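Squaring a Corner in Aluminium Extrusion

Geslow workshop notes, bench assembly
Written by Afshin Rashti

A frame built from slotted aluminium bar is only as square as its corners. An error too small to see at the joint becomes a visible gap at the far end of a 620 mm bar. The method below is used for the Brarnside bench frames and suits any right-angled corner joined with an internal or external bracket.

You will need

Two lengths of extrusion, cut to 500 mm and 620 mm
One corner bracket with matching bolts and slot nuts
Hex key to suit the bolts
Engineer's square
Fine flat file
Clean cloth

Preparing the bars

Check both cut ends with the square. If an end is out, return it to the saw. Filing a crooked end flat by hand takes a long time and usually rounds the edges. Use the file only to take off burrs, working away from the slot, then wipe the end and the first part of each slot. Swarf left in the slot will stop the nut from seating.

Lay the bars on a flat surface and bring them together at the corner. Decide now which bar runs through and which one butts against it, and keep the same arrangement at every corner of the frame. Changing it partway alters the outside dimensions. 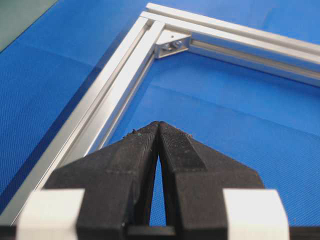
Two silver extrusion bars joined at a right angle.

Fitting the bracket

1. Slide the slot nuts into position before offering up the bracket.
2. Start all the bolts by hand. Tighten each one until the bracket just drags when moved.
3. Hold the square against the inside faces and push the butting bar home.
4. Tighten the bolts 2 mm or less from final position in short turns, alternating between the bars.
5. Check the square again. Loosen and repeat if light shows along either leg.

Do not use the bracket itself as the reference. Cast brackets vary, and the Drosen type we stock has a slight draft on the inside face.

Checking the finished frame

With all corners tight, measure both diagonals. Equal readings mean the frame is square. If they differ, slacken the corners on the longer diagonal, press them toward each other and retighten.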